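3. Gathering the Demonstrations

3.1 The table and the task

We have tried to write this section at the length we would have liked to find in the papers we learned from, and we ask the reader's patience where it wanders. The demonstrations for the Pramitz policy were gathered in a single stretch that began in September, with one small arm, one cube, one bowl and one sheet of white paper on a wooden table. The task given to the people driving the arm was a single sentence long: pick up the cube and put it in the bowl.
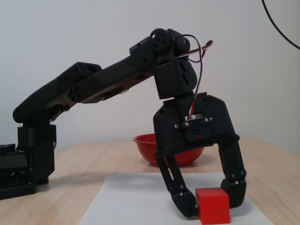
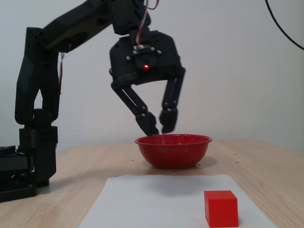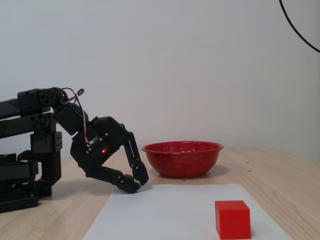 Figure 2. The arm at the collection table, at three moments: with its fingertips on either side of the cube (first), with the open fingers at the rim of the bowl (second), and with the gripper open and holding nothing, to the left of the cube (third). The panels are not arranged in order of time.

3.2 Who drove the arm, and how they learned to

Five of us took turns at the controls. Cường Bùi and Vy Trịnh had driven arms like this one for years, Gerardo Quiambao had done a little of it on an earlier project, and Chrysanthi Kouris and Edileuza Sampaio came to it fresh. We were very glad of that mixture, although we can't claim to have planned it with much care. Each person moved a leader arm by hand while the follower arm copied the motion, and the Soner recorder saved joint positions, gripper opening and camera views together under one clock.

Everyone had a practice period before any of their episodes were kept, and we let each person decide when it was over. This may sound loose, and a reviewer of an earlier draft said so (quite kindly), but we found that people were stricter with themselves than we would have dared to be with them. Edileuza asked for a second afternoon of practice after she had already put the cube in the bowl many times running, on the grounds that she was still closing the gripper too early and then waiting for her hand to catch up.

The two experienced drivers tended to come down on the cube in one smooth diagonal. The newer drivers went sideways first, stopped, and then lowered the gripper straight down. We had a long and friendly argument over whether to coach everybody into the diagonal, and in the end we left the habits alone, hoping that a policy trained on both would cope better when it found itself somewhere in between. Section 5 returns to this question, with mixed results that we are still puzzling over.

3.3 What counts as an episode

An episode starts when the driver presses the foot pedal and ends when the driver presses it again. The arm returns to a resting pose between episodes, and the cube is put back by hand at a new spot on the paper. We asked drivers to vary its position and its turn freely, and we gave them no printed grid or list of positions to follow. Our earlier Villarard set had used such a grid, and the policy trained on it did poorly whenever the cube sat between two of the marks.

Altogether we recorded 1,372 episodes. Of these, 93 were removed, most of them for ordinary reasons such as a pedal pressed twice by accident or a camera view that dropped out partway through. Vy and Gerardo went over every removal together and both had to agree before an episode was taken out.

Fumbles were kept on purpose. If a driver closed on a corner of the cube, lost it and went back for another try, the whole attempt stayed in the set with its wasted seconds included, because the recovery is the part a learning system has the hardest time inventing on its own. Chrysanthi's early sessions are rich in these second tries, and she has been good-humored about how often we have gone back to them.

3.4 Labels and a smaller set

Each kept episode carries the driver's initials, the session and a short free-text note, which could be left blank. We also marked the moment of first contact with the cube and the moment of release. Cường did this by hand for 400 episodes, and a small script, which we call Lý, marked the others from the gripper signal. Its most common mistake was to call the release too soon when the fingers loosened slightly over the bowl, and we corrected those cases wherever a second look turned them up.

The hand-marked episodes also serve as our smaller training set in Section 4, where we ask how far a policy can get on less. They were drawn from all five drivers, and nothing in them was chosen for neatness.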